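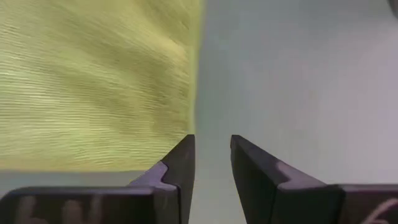
Pinza abierta, junto al borde derecho del paño, vista desde la cámara de muñeca.

Reseña: juego de dedos Trallar para pinza paralela, después de un otoño doblando paños
Publicado el 2019-12-01

Llevaba tiempo queriendo escribir esta reseña y siempre la dejaba para cuando la célula estuviera "terminada", que es una manera como otra cualquiera de no escribirla nunca. Así que va ahora, con la célula a medio afinar, como estará siempre, y con un café al lado, porque me conozco y me voy a extender.

Para quien no siga el blog: en el taller tenemos un brazo pequeño con pinza paralela y cámara en la muñeca, montado junto a una mesa gris claro, y lo que hace es coger paños por el borde y doblarlos. Dicho así parece poca cosa. Quien haya intentado que una pinza agarre una tela extendida sobre una mesa sabe las tardes que se van en eso (¡y las noches!).

Los dedos que traía la pinza eran anchos y de punta redondeada, muy buenos para cajas y bastante malos para tejido. Compré el juego de Trallar en septiembre, en la tienda en línea de Shehata, por 90 euros. Llegó bien embalado, con sus tornillos, una llave y una hoja de instrucciones que se lee en un momento y que se deja fuera lo más importante, a lo que voy enseguida.

El montaje

Quitar los dedos viejos y poner los nuevos es cosa de 40 minutos si uno va con calma y limpia los asientos, que es lo que recomiendo. Yo no los limpié la primera vez. Quedó una pelusa atrapada debajo del dedo izquierdo, las puntas no coincidían al cerrar y perdí una tarde entera buscando el fallo en el programa. Fue Fengying Fan, con quien comparto el taller, la que sacó el dedo, sopló, lo volvió a poner y siguió con lo suyo. Todavía me da un poco de vergüenza contarlo.

Lo que la hoja no explica es que hay que apretar los tornillos con la pinza cerrada y las puntas en contacto. Si se aprietan con la pinza abierta, cada dedo se queda donde quiere. Primero se presentan flojos, luego se cierra despacio, se deja que las caras interiores se asienten una contra otra y solo entonces se aprieta, alternando de un lado a otro. Con eso cierran parejos y ya no se mueven.

Después toca rehacer el punto de herramienta, porque estos dedos no miden lo mismo que los de serie. No os lo saltéis por pereza, que la mesa no perdona.

Cómo van con la tela

Muy bien, mejor de lo que esperaba. La punta es recta y entra de manera previsible junto al canto del paño. Además, por fuera cada dedo lleva una pequeña muesca en V, y como quedan a la vista de la cámara las uso de referencia al revisar la alineación: si en la imagen las veo a la misma altura, me quedo tranquilo; si una está más baja, paro y miro los tornillos. No sé si Trallar las puso pensando en esto, pero yo les estoy muy agradecido.

El paño con el que hago las pruebas es de un amarillo verdoso bastante chillón, y lo elegí a propósito. Sobre la mesa gris, el borde se distingue enseguida y la visión trabaja mucho más a gusto. Antes usaba uno gris perla (ya, ya lo sé) y aquello era una lotería. Cuando la cámara se acerca mucho, el tejido se ve algo borroso, así que conviene buscar el borde desde más arriba y dejar el último tramo al brazo, sin corregir por imagen.

Mantenimiento

Cada 200 ciclos paro y paso un trapo seco por las caras interiores. Los paños sueltan fibra, la fibra se mete donde puede y el agarre se vuelve caprichoso. De paso compruebo el cierre y le doy un repaso a la carcasa, que es brillante y lo refleja todo. Eso es culpa de la pinza, claro, y no del juego de dedos, pero como sale en la imagen de la cámara lo comento: hubo días en que mi detector se fijaba en los reflejos. Lo arreglé recortando la parte baja de la imagen antes de buscar nada.

Probé también los Dakik, que me prestaron en un encuentro en Brovberg. Son más finos y entran mejor bajo una tela muy plana, pero flexan al apretar y con un paño grueso se abrían de punta. Para servilletas finas me los pensaría. Para lo mío, no.

Lo que menos me gusta

Las instrucciones, ya lo he dicho. Los tornillos de repuesto, que solo vienen 2 y el primero se me fue rodando debajo del banco el mismo día. Y el color, tan oscuro que con poca luz cuesta ver si queda pelusa en la cara interior – yo me ayudo con una linterna de las baratas.

¿Los volvería a comprar? Sí, sin pensarlo mucho. Le pongo un 4 sobre 5, y el punto que falta se lo devuelvo el día que corrijan la hoja. Si alguien los ha montado en una pinza más grande, que me cuente en los comentarios cómo le cierran, que ando dándole vueltas a poner otros en el brazo de Fengying.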